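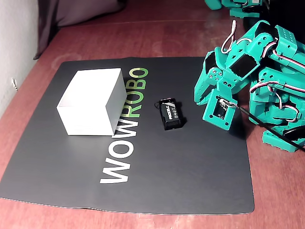 The Grollberg Box Sorting Records document the placement of small household items into open-topped containers on a tabletop. The collection is maintained by the Idness group and is intended for readers who study how everyday objects are put away. Items in the records are small enough to be lifted singly. A typical item is the black battery pack with its thin wire loop, lying on the dark gray mat to the right of the white box. Items and containers are entered separately, so that a record may be searched by either.
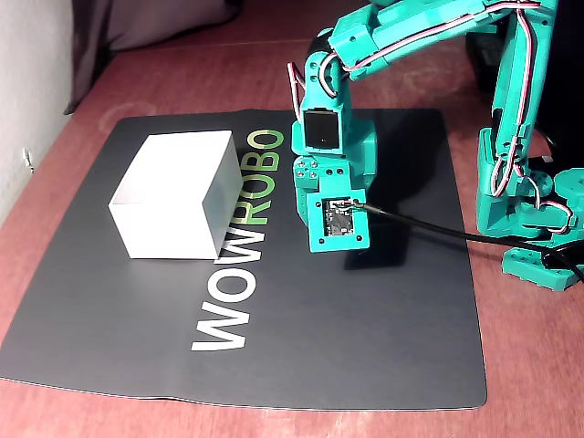

Page last changed: 22 June 2026

Posted by Eusebio Palomino

Filed under: Data Cards / Household Objects / Sorting and Storage

## Contents

The current release holds 1,000 records in 2 parts. Part A covers placement into a single box. Part B covers placement where more than one box is available, and the choice of box is entered by hand.

## Container

The container entry for the mat series reads "box, white, open top, rectangular." Lids are not used in this series. The box is set on the left of the mat, over part of the printed lettering, and the lettering should not be taken as a position marker -- positions are given from the near left corner of the mat.

## Item entries

Each item entry gives a short name, a color, and a note on any loose part such as a wire, strap, or tag. Loose parts are described at the start of the record only. Brand names are left out of the short name and may be entered in the notes field.

## Known limits

- 55 records in Part B lack a notes field.
- Short names in the Rizvi subset follow an older word list -- "carton" in that list corresponds to "box" here.
- Reflections on the tabletop may affect color entries.

## Use

The records may be used for teaching and research. Requests for the Predar word list should be addressed to Eusebio Palomino at the Idness group.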